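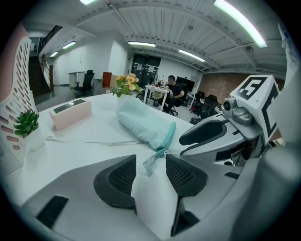 Could you please say near the top how the demonstrations were made, one reader of the first release wrote to us, since they had spent an afternoon hunting through our files for joint angles that don't exist. Fair enough, and we're sorry about the afternoon. Every demonstration in Nolmont was made by a person holding the gripper by its handle. There are no joint angles anywhere in the data, no arm to replay them on, and no robot base frame. You get video, the path of the tool through space, and how far apart the fingers were.

# Nolmont Tabletop Demonstrations, release 2

Nolmont is a collection of short manipulation demonstrations recorded with hand-held grippers on desks and tables. Saliba put it together to train and test policies that learn from imitation, and we're sharing it in the hope that other groups will find it useful (and will write to us when they find something odd, as the reader above did). The recordings come from our shared office in Eselgate, where people kept right on working while we collected.

## What's in this release

- 73 recording sessions, each with its own folder
- Wrist video at 30 frames per second
- Tool pose for every video frame, in the session's own table frame
- Finger opening for every video frame
- A plain-language task sentence for every episode
- A notes file for each session, in the collector's own words

We've kept the notes files mostly as they were written. Some are one line long and some ramble on for a page about a drawer that sticks. Please do read a few before you start training. They'll tell you more about the data than this card can, and they're more fun too!

## Tasks

The tasks are the small chores of a desk or a bathroom shelf. We wanted things a person does without thinking, with objects that are soft, thin, or a little awkward to get hold of.

| Task family | Typical instruction |
|---|---|
| `brush` | Pick up the toothbrush and lay it on the table |
| `bundle` | Move the soft bundle to the other side of the table |
| `tissue` | Pull out one tissue and set it down |
| `sort` | Put the small things in the tray |
| `cable` | Move the cable out of the way |

The `brush` family is the one we'd point newcomers to. A toothbrush handle is narrow, it may be sticking out of something soft, and a careless approach will push the soft thing along with the fingers. Collectors were asked to come at it the way that felt natural to them, so you'll find several approach directions for the same instruction. If your method averages over these you'll probably see it steer straight into the middle and grasp nothing. We did, with our first baseline.

In `bundle`, the object is whatever soft roll was on the table that session. We don't label the kind of roll. People disagreed so cheerfully about what counts as a towel and what counts as a pouch that we gave up and wrote "bundle" in every instruction.

## How the recordings were made

A collector sets up the table, clears the fingers from the view of the tracking markers, and starts the recorder. They read the instruction out loud, do the task, and bring the gripper back to a resting height. Then they mark the episode as kept or dropped. Episodes are at most 20 seconds long. Anything longer was stopped and done over, usually with some laughter.

The table is never bare. We asked for ordinary clutter and got it: tissue boxes, potted succulents, flowers in a vase, loose cables. Clutter stays in place for a whole session and is moved between sessions. Collectors were told that bumping into something is fine as long as they carry on and finish. Those episodes carry the flag `contact_other` and stay in the training split, as we've found them helpful.

Lighting is whatever the office had at the time, which is mostly ceiling fluorescents. We did nothing to even it out. Long tubes can blow out the top of the picture when the gripper is tilted back, and auto exposure then takes a moment to settle once the view drops to the table again. If you use short history windows, have a look at the first few frames of each episode for this.

## Folder layout

```
nolmont/
 sessions/
 <session_id>/
 notes.md
 table_frame.json
 episodes/
 <episode_id>/
 wrist.mp4
 pose.lrk
 opening.lrk
 meta.json
 splits/
 train.txt
 heldout_objects.txt
 heldout_tables.txt
```

The `.lrk` files are in Lerkar format, our own small container for time-stamped arrays. A reader comes with the release under `tools/lerkar/`, and it can write CSV if you'd like to look at the numbers in a spreadsheet:

```
python tools/lerkar/dump.py pose.lrk --to pose.csv
```

### Fields in `meta.json`

- `instruction`: the sentence as read out
- `family`: one of the task families in the table
- `kept`: true for everything in the splits; dropped episodes are included with `kept` set to false
- `contact_other`: the tool or the held object touched something that wasn't part of the task
- `hand`: which hand the collector used
- `tracking_gap`: true if the markers were lost at any point in the episode

We were in two minds about including the dropped episodes. In the end we left them in, as several people asked for failures to train a success detector on. They aren't in any split file, so you won't pick them up by accident.

## Known problems

**Tracking gaps.** The pose comes partly from printed markers, and a collector's sleeve or wrist can hide them. Short gaps are filled by interpolation and the flag is set. We don't fill long ones — those rows hold NaN, so check before you normalize.

**Finger opening under load.** The pads give a little when they squeeze something hard. The opening value is measured at the mechanism, so a firmly held object can read as slightly thinner than it is. For soft objects the reading is even less to be trusted as a size.

**Human speed.** People are quick, and they're quick in ways your arm may not be. We suggest slowing the trajectories down before playing them on hardware, and checking every one against your own workspace limits first. A path that's comfortable for an elbow can be out of reach for a robot bolted to a table.

**One building.** All of it was recorded in Eselgate. The tables change and the corners of the office change, but a policy trained only on Nolmont may well learn the building. The `heldout_tables` split is there to give you a first hint of this. It won't stand in for testing in your own rooms.

**Mostly right-handed.** Left-handed sessions exist, though there are fewer of them than we'd like, and they lean toward the `sort` family.

## People in the background

The camera looks past the table, so desks, doors, and colleagues at work come into view. Everyone who used the office during collection was told about it ahead of time, and anyone could ask for a session to be pulled. In the released video, faces in the background are blurred wherever our detector or a second look by hand found them. If you spot one we missed, please send the session and episode names and we'll fix it in the next upload. Papers and screens that could be read were blurred too. No sound is included.

Please don't try to identify anyone in the recordings, and please don't use them to study how people behave at their desks. It's a data set for picking up toothbrushes, and we'd like it to stay that way.

## Suggested use

Start with `brush` alone and the wrist video alone. Get something that closes its fingers at the right moment, then add pose history, then the other families. We've gone in the other order and it took us much longer to find our bugs (a swapped axis, in the end, and a very patient colleague).

When you report numbers, say which split you used and whether you trained on `contact_other` episodes. Results with and without them differ enough that comparing the two wouldn't be fair to anyone.

## Changes since the first release

- Table frames are stored per session; the old shared frame is gone
- `tracking_gap` added
- Dropped episodes included
- Instructions spell-checked, except where the collector read the misspelling out loud with conviction
- The note on how demonstrations were made, moved to the top

## Still to do

More left-handed sessions, a drawer family, and a Lerkar reader that doesn't load the whole file into memory. If you'd like to help with the last one, open an issue and we'll point you to the right part of the code.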